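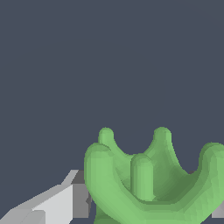
4. Preparing a Station for Shared Operation

Introducing an automated handling cell at a packing station changes the duties of the people assigned to that station, and those duties must be settled before the cell is switched on. Vellden requires every station to be rehearsed in the Clilta simulator by the operators who will later work beside the equipment. A rehearsal begins with the hand model in its rest posture: palm up, digits partly curled, nothing held. Operators should learn to recognize this posture in the viewer, as the term "open cup" is used for it in the remainder of this section and on the station record.

This section applies to the nine hand-packing stations at the Calmont site. It does not apply to the pallet line, which is covered in Section 7.

4.1 Before You Begin

The station lead is responsible for confirming the items in this list. They may be confirmed in any order.

- The station has a completed task sheet showing which handling tasks will pass to the cell and which will stay with the operator.
- Every operator on the station has a simulator login. Shared logins are not accepted.
- The simulator workstation is in the training room, away from the packing floor.
- Rehearsal time has been entered on the schedule as paid working time.
- The operator representative has received a copy of the task sheet.

NOTE: Temporary staff assigned to the station for longer than one schedule period are to be treated as regular operators for the purposes of this section.

CAUTION: Do not connect the simulator workstation to the cell controller during rehearsal. The network cable for the controller is to remain in the locked cabinet until step 4 of Section 4.5.

4.2 Dividing the Work

The task sheet has two columns. The left column lists the tasks as they are done today, in the operators' own words. The right column is filled in during the rehearsal period and shows who or what will carry out each task afterward.

1. Ask each operator on the station to list the tasks performed in an ordinary shift. Include short tasks that do not appear in the job description, such as turning a bag so that the label faces out or setting aside a piece with a pulled seam.
2. Combine the lists. Where two operators describe a task differently, keep both descriptions.
3. Mark each task with C (cell), P (person), or S (shared). Leave the task unmarked if there is no agreement.
4. For every task marked S, write down who has authority to stop it. The answer must be a person.
5. Post the sheet at the station and leave it up through the end of the rehearsal period.

NOTE: Inspection of soft goods is marked P at all stations. The cell may present a piece to the operator but does not accept or reject it.

At the Khoury building, where the procedure was first used, the unmarked tasks proved to be the ones that needed the most discussion. Station leads should allow time for them. An unmarked task remains with the operator until the sheet is revised.

4.3 Rehearsing the Grasp

Each operator completes the following procedure at the simulator workstation. A session lasts 20 minutes. Two operators may attend together, but each must complete the steps personally.

1. Log in and select your station from the list.
2. Select the practice scene marked SOFT. The scene contains no conveyor and no bin.
3. Confirm that the hand model is in the open cup posture. If any digit is fully closed, choose Reset.
4. Change to the gripper model. The two-finger gripper is used for all single soft pieces.
5. Start the grasp and pause it once both contact pads are touching the piece.
6. Rotate the view until both pads are visible. They should touch opposite sides of the piece, with clear space between the top of the piece and the underside of the gripper housing.
7. Look at the tilt of the piece. A small tilt is acceptable. A piece that hangs from one corner is not.
8. Enter your judgment (Accept, Adjust, or Reject) before the simulator displays its own.
9. Resume the grasp and continue to the next piece.

CAUTION: A grasp accepted in the simulator has not been shown to be safe on the floor. Fabric weight, loose threads, and damp material are only approximated in the model.

The simulator compares the operator's judgments with its own and reports the level of agreement. Agreement of 88 percent or higher allows the operator to move on to Section 4.4. A lower figure calls for another session and is not to be entered in the operator's personnel file. Where an operator repeatedly disagrees with the simulator on the same kind of piece, the station lead must send those pieces to the controls group for review before the operator is asked to repeat the session.

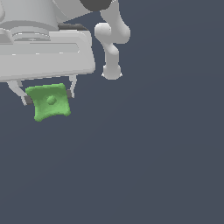 Archana Bhardwaj asked, when the draft of this section was circulated to the floor, that operators be allowed to overrule the simulator in writing. Her comment read in part: "We have been picking these up by hand for years. If I say it will slip, I want that on paper next to whatever the screen says, and I want someone to answer it." The request was adopted. The Operator Remarks field now appears beside every judgment, and an entry in that field must receive a written reply from the controls group before the station is released.

4.4 Working Beside the Cell

After the rehearsal sessions are complete, the station lead holds one walk-through on the packing floor with the cell powered off.

1. Stand at the operator position and locate the stop button without looking down. Repeat from the relief position.
2. Walk the route used to bring cartons to the station. Mark any point at which the route enters the taped area.
3. Place the remark cards and a pen within reach of the operator position.
4. Review the task sheet line by line. Operators may change a mark at this point, and the change takes effect immediately.
5. Agree on the words to be used when a person is about to enter the taped area. Write them on the sheet.

NOTE: The pace of the cell is set by the operator at the station. The pace dial may be turned down at any time without permission. It may be turned up only by the operator currently on duty.

Operators who have packed by hand for a full shift will find that the new work involves less lifting and more standing and watching. Rotation between stations is therefore to be kept at its present frequency or increased. A station lead who wishes to reduce rotation must obtain the agreement of the operator representative.

No position is to be removed from a station schedule on the basis of simulator results. Questions about staffing are handled by the site office and should be directed to Umesh Rawat.

4.5 Releasing the Station

1. Confirm that all operators have completed Sections 4.3 and 4.4.
2. Confirm that every entry in the Operator Remarks field has a reply.
3. Run the unattended simulation for 1000 cycles using the station's own piece list. Attach the report to the station record.
4. Remove the controller cable from the locked cabinet and connect the cell. Only Santosh Rajput or Hậu Đinh may perform this step.
5. Run the cell at the lowest pace setting with an operator at the station and the station lead present.
6. Have the operator sign the station record. The operator's signature comes first, followed by that of the station lead.

CAUTION: If an operator declines to sign, disconnect the controller cable and return the station to hand packing. The operator is not required to give a reason at that time.

4.6 Changes After Release

The procedure in Section 4.3 must be repeated when a new kind of piece is added to the station, when the contact pads are replaced with pads of another type, or when the station has been on hand packing for longer than one schedule period. Moving an operator from one released station to another requires only the walk-through in Section 4.4.

Completed task sheets are kept in the binder at the station. Copies go to Narendra Goel at the end of February, together with any remark cards that have not been answered.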